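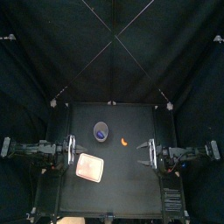

The Year I Gave In to Dahlias

October 28, 2018

For years I was rude about dahlias. My grandmother grew them in a row beside the coal bunker, great wobbling things the size of dinner plates, each one tied to a bamboo cane with a strip of old tights, and every one of them full of earwigs. I was made to carry them into the house for the Sunday table and I held them at arm's length the whole way. When I got a garden of my own I planted tasteful things. Hardy geraniums, mostly, and a lot of grasses that fell over.

Then, one damp May, I went to the plant fair at Raltlow for a bag of potting grit and came home with seven dahlia tubers and no grit. I blame the woman on the stall. She had them laid out in wooden trays like a butcher's window, all knobbly and brown, and she let me pick them up and prod them, and somewhere between the prodding and the small talk my purse came out. They looked like something you'd find at the back of the vegetable drawer. I loved them!

I should explain that my garden isn't ideal. It's a long thin strip behind a terrace, with the sun at the far end and the slugs at all ends, and the soil is a yellowish clay that sticks to your boots in winter and cracks like an old plate in August. Dahlias like rich, well-drained ground and plenty of light. I had one bed that came anywhere near, and it was full of the grasses. Out they came. (I did offer them to next door, who said no thank you rather quickly.)

If you've never grown dahlias, the beginning is very dull. I potted mine up in old compost in the porch, gave them a small drink and then stared at them every morning with my tea. Nothing happened for so long that I dug one up to check on it, which you mustn't do, and it had the tiniest pink nub on its neck. I put it back and apologised.

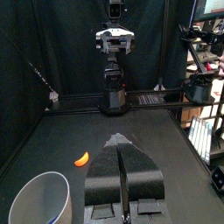

Once they were up they didn't stop. I planted them out when I was fairly sure we'd had our last frost, and pinched out the tops when they had four or five pairs of leaves. Pinching out feels like vandalism. You've coddled the thing for weeks, it's finally got a proper stem on it, and you're supposed to nip the top clean off with your thumbnail? I did six and lost my nerve on the last, and I can tell you the last one grew into a sort of lamp post with a single flower at bedroom window height. The others bushed out beautifully.

The slugs found them, of course. I tried eggshells, and then grit (I went back for it), and then going out with a torch after the ten o'clock news, in my dressing gown and wellies. The torch was the only thing that made any difference, and I got rather fond of those evenings. You hear hedgehogs. You hear the neighbours' arguments too, but that's terraces for you.

By the middle of summer I had flowers, and I have been insufferable ever since. Dark red ones, a peachy one that goes pink at the edges, and a little yellow pompon that the bees ignored completely. They went much madder for the single ones with open middles, so next year there'll be more of those. The more you cut, the more you get, and for the first time in my life I've had too many flowers. I kept a tally on the back of the kitchen calendar, just to see, and I cut 342 stems before I stopped. Everyone I know has had a jam jar of dahlias pushed into their hands, and the lady at the library has had three.

And the earwigs? Still there. I now turn the flowers upside down and give them a good shake over the lawn, and I've made my peace with the ones that turn up on the tablecloth. My grandmother used flowerpots stuffed with straw on top of the canes, and I laughed at those as well, and I've got four of them now.

What I can't decide is what to do about winter. The books say to wait until the first frost blackens the leaves, then cut the stems down, lift the tubers, dry them off upside down and store them somewhere cool where they won't freeze. People with light soil often leave them where they are under a thick mulch and hope. With my clay I daren't, so I'll be lifting. I've cleared a shelf in the shed and saved up a stack of newspaper, and I have written the colours on plant labels and tied one to each stem while I can still tell them apart. I made that mistake with tulips once.

The trouble is that the catalogues have started arriving, and I've already turned down the corners of 17 pages. There's a bronze one I want very badly, and a white one that I keep telling myself I don't need. I've measured the bed twice. If I moved the rhubarb I could get another row in, and I've never really liked rhubarb.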